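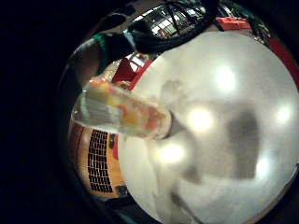
Teaching a pour with the hand-held gripper, and I'm losing demos. We have 229 good ones out of 500. The rest get rejected for bad tracking. The surface is glossy white and the ceiling lights show up in it as bright spots, right next to the clear cup. Would a mat help?
Leonie Ashby

Yes, a matte one. Move slower at the start too.
Ruddock

We did 700 on a shiny table and it was fine. Maybe your calibration?
Clornum

Try 12 demos with the mat before you redo everything.
Idthorpe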